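瓶子的第二次旅程
——小镇塑料包装回收的账与路 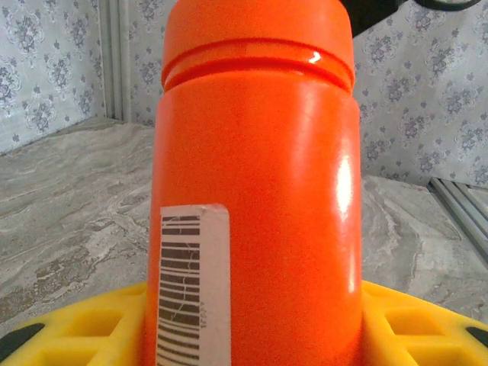

家庭塑料包装的回收，在多数地方政府的工作报告里只占一两行字，通常附在道路养护与公园修缮之后。然而对于负责收运、分拣和再加工的单位来说，这一两行字背后是一整套并不轻松的安排：合同、车辆、场地、人员、仓储，以及一个价格随时变动的再生料市场。包装的外观设计，往往在产品上架之前就已经决定了它日后在分拣线上的去向。一只通体橙色、表面光亮的圆柱形塑料瓶，连瓶盖部分也是橙色，摆在货架上十分醒目，到了再生环节，浓重的颜色却意味着它难以与无色或白色的料混在一起。颜料一旦进入塑料，现有的机械回收工艺很难把它去除，混合后的再生料多呈灰、褐或深绿，用途随之收窄。本刊此次走访戈斯维尔（Gosville）及其周边，所关注的正是这类看似细小的决定，如何一层一层地传导到地方财政和居民的日常习惯之中。

戈斯维尔位于一条旧运河的北岸，早年以纺织和制绳为业，工厂关闭之后，镇上保留下来的大型建筑多改作仓库。镇公所于九月启用的新分拣站，即设在其中一座仓库内。分拣站由镇公所出资改建，日常运营委托给卢卡奇公司（Lukáč）。双方签订的协议规定，居民投放的塑料包装须在收运后2天内完成初分，逾期部分由运营方自行承担堆存费用。协议起草时，这一条款争议最大。运营方认为节假日后的投放高峰难以预料，镇公所则坚持，旧站关闭前最受居民诟病的就是露天堆放，新站不能重复同样的问题。最终条款得以保留，另附一份节假日加班的补贴办法。

主持分拣站日常工作的萨蒂什·费尔南德斯（Satish Fernandes）在包装行业工作多年，来戈斯维尔之前曾任职于一家注塑企业，参与过日化容器的模具开发。他在接受本刊采访时表示，过去做设计，考虑的是壁厚、脱模、瓶口的密封以及货架上的观感，极少有人问到瓶子用完以后的事情。“委托方拿来一张色卡，我们负责把颜色做准。颜色越饱满，客户越满意。”他说，“现在站在传送带的另一头，看法自然不同。”

按照分拣站目前的流程，收运车辆卸料之后，先由人工剔除明显的异物，如衣物、金属锅具和湿垃圾，再进入筛分设备，按大小粗分。其后的材质识别依靠近红外光学设备完成。不同种类的塑料对近红外光的反射各有特征，设备据此判断材质，再以压缩空气将目标物吹入相应的料仓。这一方法对多数浅色和彩色容器均有效，对以炭黑着色的深黑色容器则常常失灵，因为炭黑会吸收大部分光线，设备收不到足够的信号。费尔南德斯介绍，彩色容器的困难出现在后一步：材质可以认出来，颜色却无法抹掉。站内因此把同一材质的容器再分为无色、白色和杂色三类，分别打包出售，三者的价格差距在市场低迷时尤为明显。

杂色料并非没有出路。距戈斯维尔不远的普尔茨卡（Pultska）有一家再生造粒厂，长期收购杂色聚乙烯，用于生产排水管、花箱、托盘和路缘防护件。这些制品对颜色要求不高，往往加入深色母料统一着色，原有的红、橙、蓝、绿便不再显现。该厂负责采购的部门向本刊说明，他们看重的是料的洁净程度和批次之间的稳定性。一包料里混入少量其他材质，挤出时就可能产生气泡或裂纹，整批产品都要降级处理。为此，造粒厂每收一批料都要抽样清洗、破碎、熔融，制成试片后测试，不合格的退回，运费由供货方负担。

退货对于小型分拣站是沉重的打击。戈斯维尔旧站在关闭前的一段时间里，杂色料屡遭退回，原因多半是标签和残液。当时没有独立的清洗工段，容器里剩下的洗涤剂或油脂随打包一并压入，夏季尤其容易发酵和渗漏。新站改建时增加了一道冷水冲洗，但受供水条件限制，只能处理一部分来料。镇公所于是把希望寄托在居民一端，印发了投放指南，请各户在投放之前将容器倒空、简单冲洗，瓶盖拧回瓶身。

瓶盖是否应当拧回，各地的要求并不一致，也是居民来信中提问最多的事项。早先的指南要求瓶盖与瓶身分开，理由是两者材质常有不同，拧紧的瓶子内部存有空气，压缩打包时容易弹开。近年破碎和浮选工艺较为普及，较轻的聚丙烯、聚乙烯盖料浮于水面，较重的聚酯瓶片沉在水下，两者可以在水中分离，单独投放的小盖反而容易在筛分时漏落，混入残渣。戈斯维尔的新指南因此改为拧回。指南发出后，仍有不少住户沿用旧习惯，把瓶盖另外收集成袋，投入同一只桶内。分拣站对此并不拒收，只是在宣传材料上反复作出说明。

标签的问题更为棘手。有些容器采用全身收缩膜，膜的材质与瓶身不同，光学设备照到的首先是膜，便会把整只瓶子判入错误的类别。也有些容器把图案直接印在瓶身上，油墨在清洗时脱落，污染洗水。业内推荐的做法是使用面积较小、可在水中脱胶的标签，或者采用与瓶身相同材质的标签。这些建议写入行业指引已有多年，采纳与否仍取决于品牌方。一位曾在欣德布里奇（Hindbridge）从事采购的受访者谈到，零售商在挑选商品时首先考虑的是陈列效果和价格，包装能否回收很少列入谈判的前几项。

欣德布里奇与戈斯维尔相邻，规模更大，回收制度也建立得较早。该市实行按材质分桶投放，住户门前排列着颜色各异的桶，每一种有固定的收运安排。推行之初，投放质量提升显著，收运成本也同步上升，同一条街道需要多次派车。后来市政部门把塑料与金属合并为一桶，以分选设备承担原先由居民完成的工作。戈斯维尔在制定方案时派员前往参观，最后采用了合并投放的办法，并保留纸张单独收集。镇公所的解释是，纸张一旦沾上残液便失去价值，塑料和金属则可以清洗，合并造成的损失相对有限。

新站启用后，镇公所就投放情况进行了一次入户问询，请100户居民回答几项简单的问题。其中62户表示会在投放前冲洗容器，其余住户的理由各不相同，有人认为冲洗浪费水，有人不清楚哪些容器需要冲洗，也有人坦言并不相信分开投放的东西最终会被分开处理。最后一种意见引起了镇公所的重视。旧站运营期间，确有居民看到回收车与普通垃圾车先后驶入同一处场地，由此产生的疑虑延续至今。为回应这类质疑，分拣站现已开放预约参观，来访者可以沿高处的走道观看从卸料到打包的全过程。

费尔南德斯认为，参观的作用不宜高估，但它至少能让人看到哪些东西给分拣带来麻烦。他列举的清单相当具体：缠绕设备的塑料绳和软管，叠套在一起的酸奶杯，塞进纸团的瓶子，装有电池的玩具，以及仍带喷雾泵头的清洁剂容器。泵头内部通常有金属弹簧，与塑料部件紧密结合，难以机械分离。指南建议住户将泵头拆下，放入其他垃圾。电池的危险更大，受压后可能起火，站内为此在卸料区加设了热成像监测，并为值班人员安排了专门的消防训练。

从财务上看，分拣站能否长期维持，取决于再生料售价、处理费与政府补贴三者之间的平衡。再生料的价格受原油价格影响，新料便宜时，下游厂家往往减少采购再生料，分拣站的库存随之上升。协议中设有价格分担条款：售价高于约定水平时，超出部分由镇公所和运营方共享；低于约定水平时，差额由双方共同承担。这一安排使运营方不至于在行情低落时停工，也使镇公所须在年度预算中预留一笔不确定的支出。镇议会对此有过保留意见，认为公共资金不应暴露在商品价格的波动之下。支持者则指出，若将全部风险交给企业，企业在报价时自会把风险折算进去，镇里的负担未必减轻。

生产者责任制度的引入，可能在一定程度上改变这一局面。按照该制度的一般设计，将包装投放市场的企业须按重量和类型缴纳费用，用于支持收集与处理。若干国家和地区已实行费率调节，易于回收的包装费率较低，难以回收的包装费率较高，深色、多层复合以及带有不可分离部件的容器通常列入较高一档。费率差异能否影响设计，要看它与营销利益相比孰轻孰重。对于一只售价较高的护肤品容器，多缴的费用几乎可以忽略；对于销量巨大的洗涤用品，累积起来则是一笔可观的开支。

再使用是另一条常被提及的路径。卢卡奇公司在戈斯维尔设立了2处补充装试点，居民可携带空容器购买散装洗涤剂，按重量计价。试点使用的容器以厚壁、宽口为主，便于清洗和灌装。从初期情况看，固定前来的多为住在附近的居民，远处住户往返不便，参与有限。试点的工作人员还发现，不少人携来的是旧有的饮料瓶，瓶口狭窄，灌装缓慢，也存在误饮的隐患，后来便在店内备有统一的容器供人押金借用。

对于瓶身颜色，包装设计界的态度也在缓慢变化。一些企业尝试把颜色从瓶身移至标签或瓶盖，瓶身保持无色或本白，由此兼顾辨识度与回收价值。反对者担心这样做会使同类产品在货架上难以区分，也有长期以某一颜色为标志的企业不愿放弃积累多年的认知。折中的办法是采用可去除的外套，使用者在投放前将其撕下，不过这又回到了居民是否愿意多做一步的问题上。费尔南德斯在注塑企业时曾参与过一次类似的改版，样品通过了全部测试，最后由于模具更换费用过高而搁置。

目前，戈斯维尔分拣站的杂色料仍以供应普尔茨卡的造粒厂为主。镇公所已经着手与对方商谈下一期供货条件，内容涉及抽样方法、退货责任以及雨季运输时的防潮要求。冲洗工段的扩建方案同时提交镇议会审议，所需的供水管线须穿过运河北岸的一段旧路，施工安排尚待与道路养护计划一并确定。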